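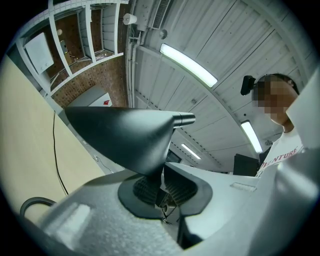 Brandside has spent the months since March comparing two hand-held grippers, and the lab's test lead had a simple reason for doing the work in person. "A spec sheet gives you the payload. It doesn't say what your wrist feels like after the first hour," she said. The Zuditz and the Bangera do the same job on paper, and both let an operator record a task by hand before an arm repeats it. She talked mostly about the bulk of the things. A light gray housing with curved sides takes up a lot of an operator's view, and a cable looping off one corner needs somewhere to go. "Cables are half of my notes," she said.

The team logged 492 recordings over 29 tasks. Of those, 129 were thrown out, most of them for lost tracking.

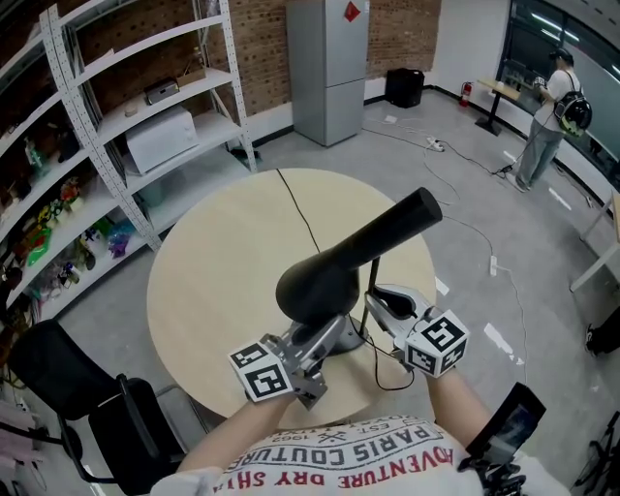 Kiltasex Desk

20/11/2025

Household objects make up most of the task list. The hair dryer on its round stand has been one of the harder ones. "It's smooth and it's top-heavy, and you come at it with two grippers at once," she said. "If one finger pushes too early, the other one misses."

The white cubes with black-and-white patterns on top of the grippers are there for tracking. She said they work well until one gripper passes behind the other, and then the software has to guess. The Bangera recovered faster in her tests - the Zuditz sometimes needed a full restart.

Asked which she would buy, she said the Bangera for two-handed work and the Zuditz for small parts, where its closing force is easier to control. The lab is keeping both for now. The next round will use the same tasks with new finger pads, and she wants left-handed operators in it this time.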